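How My Robot Arm Practices Before It Touches Anything

Hi! I build robots in a shared workshop called Gremine, which is a big room full of benches, tools and half-finished stuff. My bench is the messy one near the back. Right now I'm working on a project called Simley, and Simley is all about teaching a robot arm to tidy a table.

Sounds easy, right? You pick up a cup, you put it down, you go play outside. But you've had years of practice! When you were a baby, you dropped your spoon over and over. A robot arm starts out even worse than a baby. It doesn't know how hard to squeeze or how far to reach, and it has no idea that glass breaks.

So before I let the arm near real dishes, it practices inside my computer. That's called a simulation, and it works a lot like a video game. The computer draws a pretend room, a pretend table and a pretend arm. Then it does tons of math to work out what would happen if things bumped, slid or fell over.

The best part is that messing up costs nothing. If the arm knocks over a pretend bottle, I press a key and everything jumps back to where it started. No sweeping! I can leave it running at bedtime and it'll get through 1000 tries while I'm asleep. In the morning I look at the scores. On one of my early runs it managed 532 good grabs, and I did a little dance by my bench.

Bottles are tricky – they're tall and they tip. A spray bottle is extra tricky, with that funny shape at the top. Where would you grab one? Try it with an empty one at home and watch your fingers. I bet your hand goes to the neck without you even thinking. A gripper has to learn a spot like that.

I also change the table a lot. If the plate was always in the same place, the arm would just memorize it, the way you might memorize the answers to a spelling test without learning to spell. So I shuffle things and give it a new mess to figure out.

The real arm is still on my bench with 2 of its screws missing. I'll get to those after lunch. 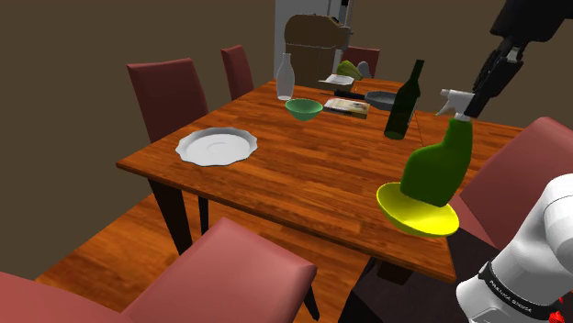
The pretend arm at the pretend table, with its gripper at the top of a green spray bottle.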